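**1/** Okay friends, I promised a few of you I'd finally write up why I keep going on about Dumisani Joubert, so pour yourself something and settle in. This is going to be a long one, and I'm posting from the couch with the record on for the second time tonight.

**2/** Short version for the busy people: he's a bass player, he's been a sideman on half the records I love, and *Stasumham* is the first album with his own name on the front. It came out in June and I've hardly played anything else.
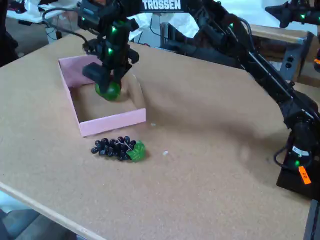
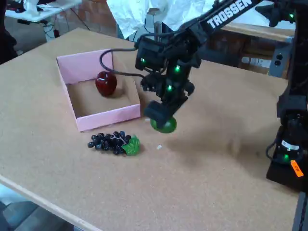
**3/** I first heard him without knowing it. There was a Kagiso Magagula record I wore out in college, and the third track has this bass line that sort of leans back in its chair while the drums run ahead. I must have hummed that thing for 5 years before I thought to read the credits (shame on me, I know).

**4/** After that I started finding him everywhere. The two Lesego Msimang live albums, the Nkuna sessions, even that odd little Cekex single with the whistling on it. You get to where you can tell it's him from the way he ends a note – he lets go of it just a hair early, and the whole band seems to breathe in.

**5/** So, the album. Fasil Gebru is on piano, Oddur Dalsgaard is on drums, and Lesego sings on 3 of the tunes. Most of it was cut live in one room, and you can hear a chair creak at the start of side two. I love that chair. Please never remaster that chair out.

**6/** If you only have time for one, play "Prititz." It starts as a slow waltz, Fasil drops out completely near the middle, and for a good long while you get only bass and brushes. Oddur barely touches the cymbals. My sister, who doesn't even like jazz, asked me to start it over.

**7/** My one gripe is the closer. It fades out right when Lesego is getting somewhere, and I'd have happily taken another couple of minutes. I saw them do it on a Wednesday night back in the spring and it went on and on, with people standing up by the end.

**8/** For the vinyl folks: the first pressing was 745 copies and I've still seen it in a few shops, so ask at the counter. The sleeve notes are by Kagiso and they're worth having, especially the part about the two of them sharing a hotel room and one working amp.

**9/** Tell me your favorite Joubert bass line in the replies, please! I'm making a playlist this weekend and I know I've missed some of the early stuff, anything before the Nkuna sessions especially.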